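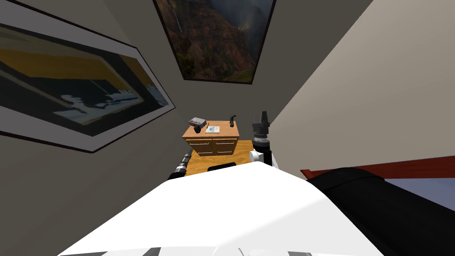 Forkwood: can a machine tidy a bedroom yet? Not quite

Wednesday, January 10, 2024 – Home robotics firm Forkwood today put out first results from its simulated bedroom trials, and the short answer is no, not on its own. Some chores yes. Most chores, slowly.

The software, Tatolix, ran 3,444 attempts at small jobs in rendered rooms. Clear a desk top, move an object, leave the paper where it is. Two arms, two grippers, no help from a person.
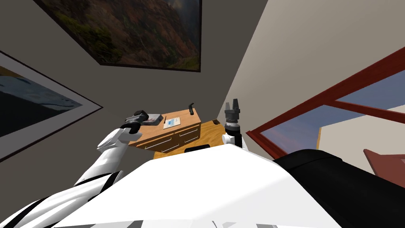 "Picking up a block is fine. Knowing where it belongs is the hard bit," said Qianru Deng, head of trials. "People ask me when it can do thier kids' rooms. I tell them to keep the kids on it for now."

Overall success rate was 51 percent. Thin items like pens did worst. Big square things did best – no surprise to the team.

Partner Veteck supplied the room models, more than 300 layouts, all with different furniture and wall art.
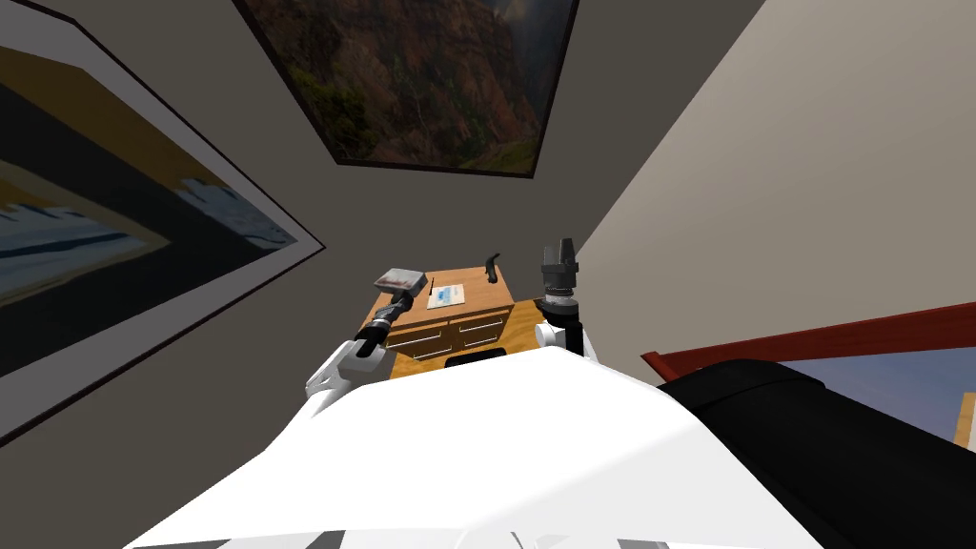
Next step is real rooms. Testing starts in February in 40 homes, with a staff member present at at all times. No product date, no price. Forkwood is not taking orders.

Full results on request. Press contact: Emiliano Cervantes, Forkwood media desk. Interviews with Qianru Deng by phone only this week.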